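Open House at Preltberg, February

The sign at the gate said 588 steps from the parking lot to the front door. I made it 629, but I had stopped to look at a closed bakery. Preltberg opens its doors once a winter, and the theme this time was how people put things away. If that sounds like a slow afternoon, you haven't watched grown adults argue over a sock drawer.

Tickets are 3 dollars, or 2 if you bring something for the swap table. I brought a candle. It was still there when I left.

The Kitchen

Run by Brotinlow, who sell jars and would like you to own more of them. The rice was in a jar and the lentils were in a jar. The tea bags, already in little bags inside a box, were in a jar. I came away with a leaflet and a vague sense of guilt about my own cupboards.

The Bedroom

Bogale had the room upstairs, and I liked it best, mostly for the bedspread. It's light blue, covered in ringed planets, spiky suns and tiny rockets, and I would have owned it at age seven and would own it now. The subject up there was jewelry. Their whole system is one shallow red box with no lid and no compartments, which struck me as brave. In went a braided gold bracelet, dark beads with gold spacers, pink and white pearls, and rings wherever they landed. My own necklaces live in a single knot in a soap dish, so I took notes.
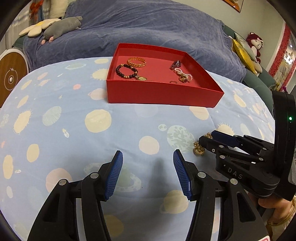

The Coat Closet

Prasetis had the hallway and a closet you could stand in, provided you weren't also wearing a coat. Good hooks, set low enough for kids. The line for coffee ran right through it, so most of us saw the hooks at very close range. Coffee was fine. Go before three o'clock if you want cake.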